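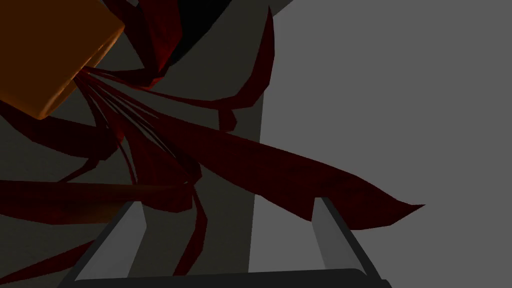
Lallach Community Help – Indoor Plants and Grounds – p. 29

## Brown tips on cordylines in a shared entrance hall

**Ledis Court Residents' Office**

Our office is responsible for the planting in the entrance hall of a residential building. The hall contains six red-leaved cordylines in floor planters, and they were in good condition until September. At that point the tips of the older leaves began to turn brown and dry. The damage now extends about an inch down the leaf on the worst plants. New leaves in the center are still coming in clean, although they seem shorter than last year's.

The following information may be relevant.

- The planters are watered once a week with tap water, left overnight in open cans.
- The heating in the hall was turned on at the start of September and is set by a timer.
- The plants stand on the north side of the hall. The glass doors are on the south side and open many times a day.
- A general-purpose liquid feed is given with every second watering, all year. The label does not mention cordylines.
- No insects have been found on the leaves or in the soil.

One resident has asked that the plants be replaced. The supplier has quoted 165 dollars for each planter, delivered and installed, and the building's budget does not easily allow for this. We would therefore like to know whether the present plants can be kept. We would also appreciate advice on whether the brown tips may be trimmed, as we have received conflicting opinions on this point.

---

**Pora Garden Desk**

Browning that is limited to the tips of older leaves, with healthy growth in the center, is seldom a reason to replace a cordyline. Two causes should be considered first: salts in the soil and dry air.

With regard to salts, feeding at every second watering throughout the year is more than these plants need indoors. They use very little in the darker months, and what they do not use stays in the pot. We recommend that feeding stop now and resume in spring, at half the strength given on the label, once a month. Each planter should also be flushed. Take the inner pot out, set it over a drain, and pour water through slowly until a volume equal to about twice that of the pot has passed. Allow it to drain fully before it goes back. If the planters have no inner pot and no drainage hole, please say so, as flushing in that case would do harm.

Tap water is a related matter. Cordylines are known to be sensitive to fluoride, and leaving water in an open can overnight does not remove it. Chlorine will leave the water in that time, but many suppliers now use chloramine, which will not. If rainwater can be collected, it is the better choice. Your water supplier should be able to tell you what is added locally.

The air in a heated hall is often very dry. An inexpensive humidity meter placed near the plants for several days will show whether this applies. A reading under 25 percent would go a long way toward explaining the tips. Moving the plants away from any heating vent is usually more effective than misting, which has a short-lived effect and tends to mark the leaves.

The tips may be trimmed. Use clean, sharp scissors, follow the natural point of the leaf, and leave a very thin margin of brown. Cutting into the green part often produces a new brown edge. Leaves that are brown for more than half their length may be removed at the stem.

The damaged tissue will not turn red again. Progress should be judged by the new leaves only, and over a period of months.

---

**Lei**

Cordylines do not do well in a hall with doors opening all day. It is the draft. The building where I am employed had the same plants and they were all moved upstairs, where they improved. I would move them before spending money on anything.

---

**Lallach Grounds Office**

We agree in general with the reply from the Garden Desk and would add one point on watering. A fixed weekly schedule is convenient for staff, but it does not take account of the season. Our own practice is to water when the top inch or two of soil is dry to the touch. In winter this can mean an interval of over two weeks for a large planter. Shorter new leaves can be a sign of low light or of roots kept too wet – in a north-side position, both are possible.

We would also suggest checking one root ball before any decision is made on replacement. Firm, pale roots indicate that the plant is sound. Soft, brown roots with a sour smell indicate rot, and such a plant should be repotted in fresh, open soil after the damaged roots are cut away.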